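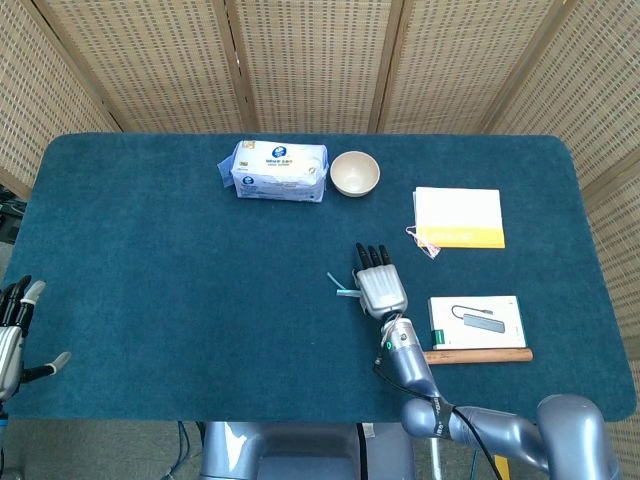 Figura 4.1 – Lenços de papel em embalagem plástica e tigela de cerâmica.

Novembro | Por Ada Zuccaro
369 compartilhamentos | 40 comentários

Capítulo 4
A embalagem e o consumo doméstico

Nos capítulos anteriores tratamos da produção e do transporte dos bens de uso diário. Falta examinar aquilo que os envolve. Quase tudo o que entra em uma casa chega dentro de outra coisa: o arroz no saco, o remédio na cartela, o livro no papel pardo. Chamamos embalagem a esse segundo objeto, comprado junto com o primeiro e em geral descartado antes dele.

A embalagem cumpre funções diferentes conforme o momento. No depósito, ela permite empilhar e contar. Na loja, identifica o fabricante e informa peso, composição e validade. Em casa, protege o produto até que ele seja consumido, o que pode levar minutos, no caso de um pão, ou anos, no caso de um frasco de tempero. Uma mesma embalagem raramente atende bem a todas essas exigências. O saco que ocupa pouco espaço no caminhão pode ser difícil de fechar depois de aberto.

Costuma-se distinguir três níveis. A embalagem primária está em contato direto com o produto. A secundária reúne várias unidades ou dá à unidade uma forma mais rígida. A terciária serve ao transporte e quase nunca chega ao consumidor. A distinção depende do uso: uma caixa de papelão pode ser terciária para o atacadista e primária para quem compra pregos a granel.

Até meados do século passado, boa parte do comércio de bairro vendia por peso. O freguês levava a vasilha, o balconista pesava e embrulhava. A passagem ao autosserviço mudou essa relação, pois o produto precisou chegar à prateleira já medido, fechado e com preço. O trabalho que antes se fazia no balcão foi transferido para a fábrica, e o custo do invólucro passou a compor o preço final sem aparecer em separado.

Os filmes plásticos acompanharam essa mudança. São leves, aceitam impressão e podem ser soldados com calor. Em contrapartida, os filmes finos sujam-se com facilidade, enroscam nos equipamentos de triagem e têm baixo valor por quilo, motivos pelos quais muitas cooperativas preferem o papelão e o alumínio.

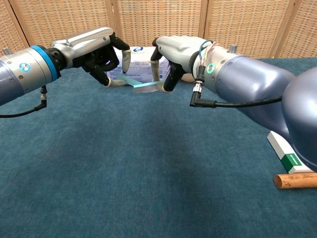
Nurnport, novembro

O município portuário de Nurnport passou a pesar em separado as embalagens recolhidas em seus bairros residenciais. No primeiro mês, a coleta somou 1679 quilos, dos quais 1161 eram papel e papelão. O restante dividia-se entre plásticos, vidro e metal. Howard Birkett, encarregado do levantamento, observou que o peso dá uma ideia incompleta do problema: um fardo de filme plástico pesa pouco e ocupa muito lugar no galpão.

A cooperativa Mangubat, responsável pela triagem, propôs registrar também o volume. A prefeitura aceitou, mas os dois conjuntos de dados foram anotados em fichas diferentes, e a comparação só se tornou possível no ano seguinte.

Voltaremos a esse caso na seção 4.3, ao discutir as unidades de medida usadas na gestão de resíduos. Antes disso, a seção 4.1 descreve os principais materiais de embalagem, começando pelo papel, e a seção 4.2 trata da rotulagem.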